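I refill a lot of tiny bottles at my workbench (vanilla, clock oil, you name it) and I used to wear half of it. Now I stand the vial in a cork ring, drop a plastic funnel in the top and pour slowly. Both hands free! 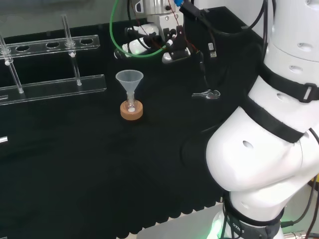

## Keeping the bench tidy

A black cloth is great for spotting little metal bits. Shake it out over a tray, and rinse the funnel before the oil gets gummy. Mine sat until July once, yuck.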